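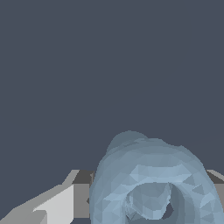
Wrist view, candidate 2.

The planner returned four grasps and ranked the worst one first.

Carla Awwad read the log twice. The score was a sum of terms, and one of the terms was larger than it had any right to be. She scrolled up to see which commit she was running. It was Ermanno's, from the night before, with the message "contact weights, should be fine."

"Candidate one closes on nothing," she said.

Ermanno Vitale rolled his chair over. He had a sandwich in one hand and kept it away from the keyboard. "It closes on the hull."

"The hull fills in the hole."

"Yes. It's a convex hull."

"The part is a ring, Ermanno."

He looked at the second candidate in the viewer, with the blue mesh up against the finger, and then at the collision geometry, which she had switched on in the other window. In the collision geometry there was no hole. The planner had put one fingertip in the middle of what it took to be solid material and had been very pleased with the result.

"We decomposed these," he said. "In September. I remember doing it."

"You decomposed them for Benedetti. This is the Renholm set."

He rolled back to his own desk.

Renholm wanted soft parts handled. They had said so in the first meeting and again in writing, and Rosalba had promised them a demonstration of Mimo, the grasp planner, on shapes the team had not tuned for. Rosalba was Ermanno's sister and also the person who signed the purchase orders. She had sold the demonstration before there was a soft body solver in the build. There was one now. It was called Lustine, it had been written mostly by Zane Jaunzems, and it ran at a quarter of real time if the mesh was coarse.

Carla opened the preprocessing script. The decomposition step took a list of asset folders, and the list had been typed in by hand. She added the Renholm folder and started it. Then she deleted the list, made the script walk the whole asset directory, and started it again.

While it ran she read the contact weights. The term that bothered her rewarded contact area, measured on the collision geometry at the moment of closing. On a hull the area was large and flat. On the real surface it would be a scatter of small triangles, with normals pointing in a good many directions, and the reward would drop to something a friction term could argue with. She changed nothing. It was better to fix one thing and look.

Zane came in at 4 with his coat on.

"Are you holding the solver at a thousand iterations?" he asked.

"Should I be?"

"It converges well before that. You're paying for nothing."

"It was in your config."

"I was debugging." He took the coat off and sat down. "What's the failure?"

"Geometry. It's nearly done."

The decomposition finished. She reran the planner with the same seed. The old candidate one was gone, rejected in the first pass for penetration. Candidate two had moved to the top. It had always been a reasonable grasp, and she felt some irritation on its behalf.

She queued the hold test: close, wait for the contact forces to settle, raise the wrist, keep the pose, log slip at every step. At Zane's speed the clock in the corner of the viewer advanced as if somebody were pushing it uphill. Ermanno finished the sandwich.

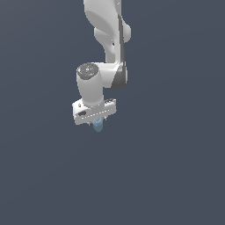
Side view, hold test, floor plane disabled.

"Where's the floor?" Zane said.

"Off. If it drops I want it to keep dropping. With the floor on, the slip check saw the part resting on the plane and passed it."

"It did that?"

"All last week."

He thought about this. "So the numbers we sent Rosalba."

"I have to talk to her about those."

Assunta Ferri had the desk by the door and was responsible for the release. She had said nothing all afternoon. Now she asked whether the floor change was in a branch or just in Carla's working copy.

"Working copy."

"And the script?"

"Same."

"Put them in separate branches, please. I'll review the script tonight. The floor one I want Ermanno to review."

"Why me?" Ermanno said.

"You wrote the check."

He opened the file and read it for a while. Carla watched the slip trace draw itself in the lower panel, one sample and then the next. It was noisy at the start, where the fingers closed, and she kept her hand off the mouse.

"I'd have passed it too," Ermanno said to his screen. "There's a comment here that says 'assumes no support surface.' I wrote that. Then I added a support surface."

Rosalba called at ten past. Carla let it ring twice, saved the log, and picked up.

"Tell me it works," Rosalba said.

"The planner has stopped grabbing the hole. The hold test is running. The figures from last week are wrong and you should not show them to Renholm."

There was a pause with traffic in it.

"Wrong in which direction?" Rosalba said.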